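Fernville Home Care Training Project
Progress report to the Canport Fund, January
Prepared by Marlies Marti

Enrollment stands at 68 aides, all employed by agencies in Fernville or the towns just north of it. Three dropped out during the fall, two for jobs with better hours and one after a move. We filled those places from the waiting list.

Class time delivered to date is 1,514 hours against a full-year target of 2,000. The evening group is ahead of the daytime group, mainly in the units on safe transfers and medication reminders.

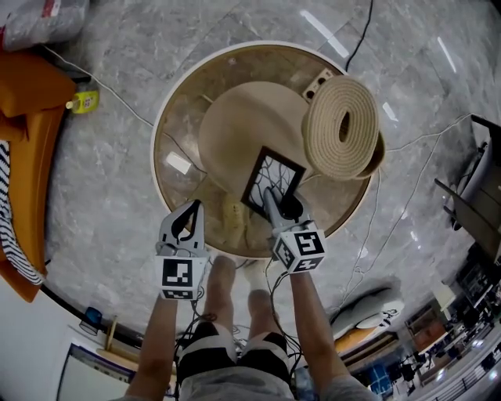 Travel pay is still the weak spot. Two agencies do not pay aides for the trip between a client's home and class, and attendance from both is lower than the rest. Raimo Salminen has met with one of them and has a draft agreement. The other has not replied to our letters.

The dementia care unit was rewritten after the first group said it moved too fast. It now runs over four sessions – the added one covers meals and bathing. 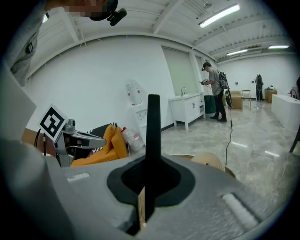 Spending is within budget except for interpreters, where we went over in the second quarter. Gyu-bin Cha has moved money from printing to cover it. We are not asking for more funds this year.

Mentoring started late. Each new aide is now paired with an experienced one for 3 months, with a phone call every week. 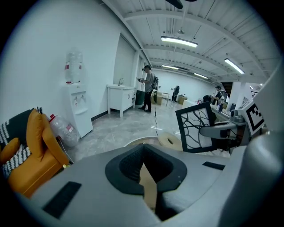 Soon-im Ha said the weekly calls helped her most in the first month, when she was working alone with a client for the first time, and she would like them to run longer. We will discuss this with the mentors before the spring group begins.

Still open: the second travel agreement, the final exam dates, and a replacement for our Saturday instructor.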